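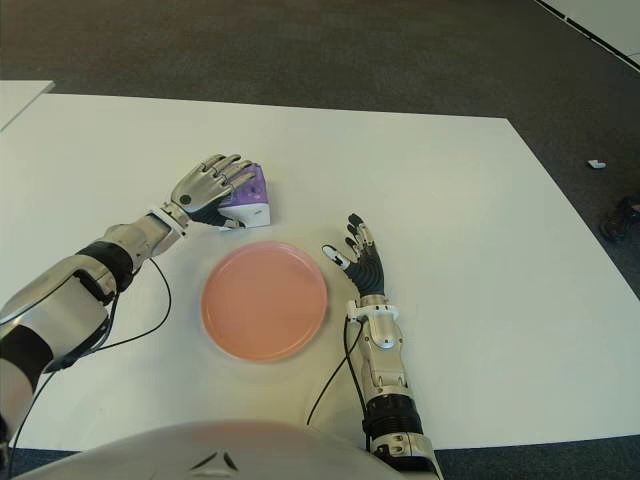
Left hand on the purple-and-white object, right hand open beside the pink plate.

Clearing a grip that won't let go

Posted August 20, 2018 by Pierina Fiore

Sooner or later your two-armed robot will put a hand on something and decline to give it back. The arm stops, the console at Demidholm fills with red text, and whoever is nearest reaches in to pry the fingers open. Please don't be whoever is nearest. I was, in February, and I have a thumbnail with a ridge in it to show for the experience.

The fault we see most is 3,571, which our controller prints as "grip state mismatch." The hand reports one thing, the arm controller believes another, and the two of them sit there like a couple who have stopped speaking at dinner. The fingers may be holding hard or just resting. You can't tell by looking, so treat it as holding hard.

What you need

The pendant, a flashlight, a 2.5 mm hex driver, and the table log. If you are on the Clerov build you also need the service password, which is on the inside of the cabinet door where passwords live.

1. Stop both arms

Press the stop on the pendant. Both arms, even if only one of them is sulking. On our setup the idle arm is still live after a grip fault on the other side and will finish its queued move the second the fault clears. That is how we lost a perfectly good bowl.

2. Read before you reset

Write down the fault number, which hand, and the finger currents. A reset wipes the currents. If any finger shows more than 40 percent of its limit, it is squeezing, and you should go to step 4.

3. Try the polite release

With the currents low, re-enable only the faulted hand and send an open command at 6 percent speed. Stand where you can reach the pendant and the fingers can't reach you. Wait the full 12 seconds. It looks like nothing is happening for most of that time, then the thumb goes first.

If it opens, raise the wrist straight up before anything moves sideways. Fingertips draped over the top of an object like to drag it along, and a sideways exit sends it into whatever is next door.

4. The less polite release

Cut power at the cabinet and support the forearm with a hand well above the wrist. The Teoh brakes hold the shoulder, but the wrist sags a little. Back off the tendon screw a half turn at a time until the fingers go slack, then slide the object out. Keep your own fingers out of the palm.

5. Check the cable

Nine times out of ten the cause is the hand cable. Follow it from the forearm down to the table and look for a loop that an elbow could sit on. Unplug, look for bent pins, plug back in until it clicks. Useck connectors feel seated well before they are – I have been fooled more often than I will put in writing.

6. Run it empty-handed

Clear the table, power up, and open and close each hand a few times with nothing in it. If 3,571 comes back with no object there, the hand comes off and goes to the bench. Tag it with the currents you wrote down in step 2. You did write them down.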